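Slide 1, just the title. Say hi, wait for the stragglers.

So I look after the breakfast room at the Clement, and I've been asked to talk about juice. Twenty minutes on juice! (Pause, someone always laughs.)

Slide 2. Numbers first. Over December we put out 556 litres, and on our biggest morning 128 people came through before ten. We had 2 dispensers going and I wouldn't try it with one.

Slide 3, the queue. Ours used to snake back past the toaster, mostly people waiting while somebody worked out the tap. Mention the Tuesday with the bus group. Keep it short, I go on about that one.

Slide 4, glasses. We tried the tall Skurkberg ones and they were lovely, but you had to tip them to get them under the spout, and then it's all down your sleeve. A shorter glass stands up by itself and you've got a hand free for your plate. 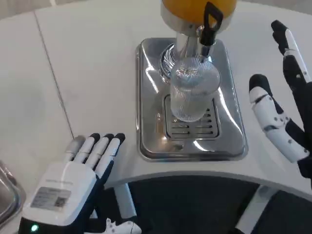
Slide 5, drips. My favourite colour of juice is orange and my least favourite is orange dried onto a grate at eleven in the morning. Lift the grate out, warm soapy water, a soft brush through the slots, then a dry cloth on the tray or the shiny finish goes streaky. Wanigasekara, our linen people, do a good lint-free one.

Slide 6, the Tidska trolley. Ask who's got one. If there's time, do the bit about the wheels.

Questions, then morning tea. Remind them the handout's by the door.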